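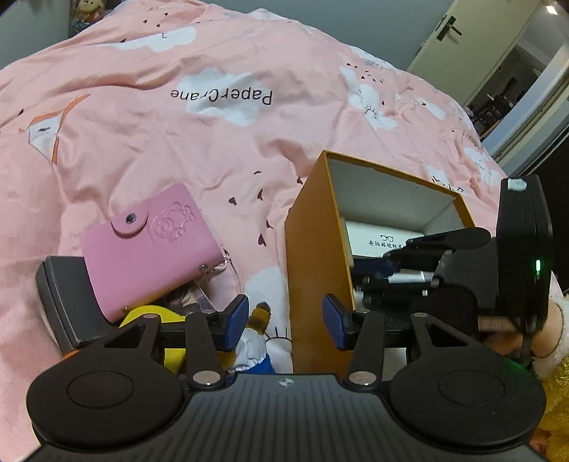 图1 被面与床上物品

3.2 床面物品与整理顺序

卧室部分共记录整理 2,583 次,其中床面上有零散物品的 377 次,本节只讨论后者。叠好的被子不算,被子必须是摊开的,有褶皱。编码规则沿用 Hauser 的分类(Alois Hauser,Nirnix 居家整理手册第二版),略有改动,见附录。

床面物品分三类:软物(毛绒玩具、靠垫、衣物),硬物(盒、书、遥控器),以及寝具本身。图1 同时有三类:粉色被子铺开未抚平,上面一只小毛绒玩具,左侧一个深灰色长方形盒子,斜放。这种组合在 Jikdale 的住户里很常见,在 Nomar 少一些,原因后面再说。

先说顺序。多数受访者先拿硬物,再拿软物,最后抖被子。理由各不相同,有人怕盒子滑下去,有人只是顺手。也有反过来的,把被子一掀,东西全滚到床尾,再一件件捡。这种做法快,但返工多,共 40 次记为“重做”。重做的定义:被面抚平后 7 分钟内又被重新掀开。这个时限定得有点随意,换成更长的结果差别不大,表 4 给了对照。

再说花纹。原本没打算编码这一项,访谈中反复被提到,后来补的。被面有方向性图案的(文字、人脸、动物),住户会在意正反和头尾,铺完常常要再转一次。图1 的被面印有云朵、深红色的雨滴和心形、纸鹤,还有英文“PaperCrane”,从拍摄一侧看文字是倒的。纯色和小碎花没有这个问题。有住户说字倒着睡不习惯,也有人完全不管,说反正晚上关灯。

软物的去处最乱。毛绒玩具放回枕边的居多,其次是床头柜、窗台。个别家庭有固定的位子,动了小孩会不高兴。盒子则几乎都离开床面,但不一定进柜子,往往先放地上,过后再收,过后是多久没法统记。Haslinger 样本里有一户,同一个盒子一月份记录了好几回,每回都在床上。

注:受访者自述的顺序和实际录到的顺序不完全一至,本节以录到的为准。自述部分放在 3.4。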